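Evening Kitchen, Session 2: Dumplings and the Bamboo Steamer
Notes by Gunnel Holmgren

Welcome back, everyone, and thanks to those who stayed behind last Wednesday to help stack the chairs. I know a few of you were hoping we'd get straight to the pork filling, but I'd like us to spend a little time with the steamer first, as it's the piece of gear people tend to buy, admire and then leave on top of the fridge for years.

A steamer is a very simple thing. There's a round basket with a slatted floor, there's a lid, and the steam comes up through the gaps. Before you light the stove, have a practice at loading it cold. Put the dumplings in one at a time, pleats up, and leave a finger's width between them, because the wrappers swell as they cook and they do love to stick to their neighbours.

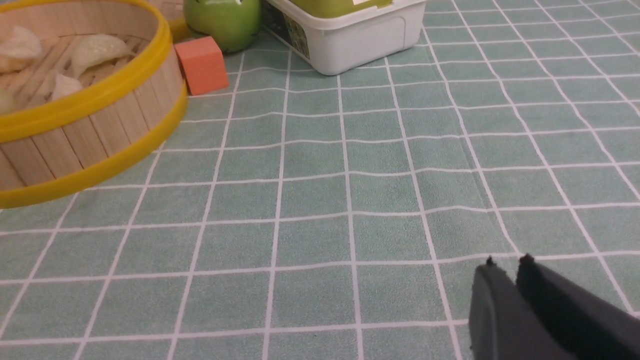
Don't be tempted to squeeze in a few more. If you've made a big batch, cook it in rounds and keep the rest under a damp tea towel. Vilho Pitkänen, who takes the Nyberg Hall group, lines his basket with cabbage leaves. I'm a baking paper person myself – cut a circle, poke plenty of holes in it – but either will do nicely.

For the dough you'll want 200 grams of plain flour, a pinch of salt and enough just-boiled water to bring it together. Knead it until it's smooth, then let it rest while you chop your filling. Roll the rounds thinner at the edge than in the middle, so the pleats don't end up thick and chewy.

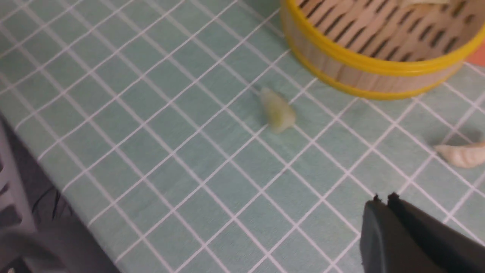
Shaping takes practice, and your first few will look a bit sorry for themselves. Mine certainly did! Wet one edge only, fold the round over, pinch it at the centre and then work your way out to each corner. Steam over a lively simmer for 8 minutes with the lid on, and please lift that lid away from you.
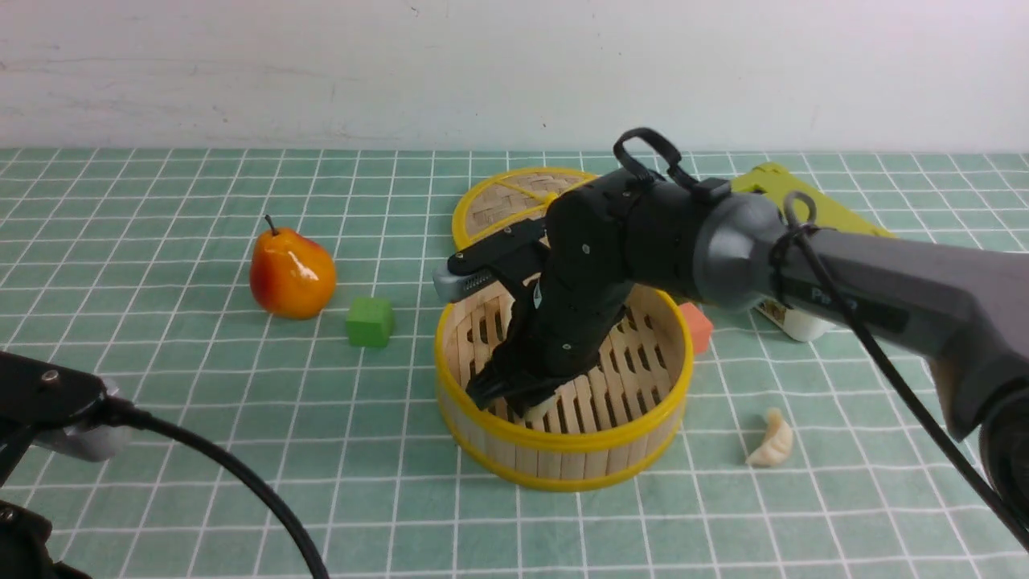

Fig. 3. Open steamer with its lid stood up behind; one pleated dumpling on the cloth at right.

Looking after your steamer: rinse it in hot water, skip the detergent, and let it dry right through before it goes in the cupboard. Store it with the lid off if you've got the room.

For next week, bring an apron, a small rolling pin and a container to take your dumplings home in.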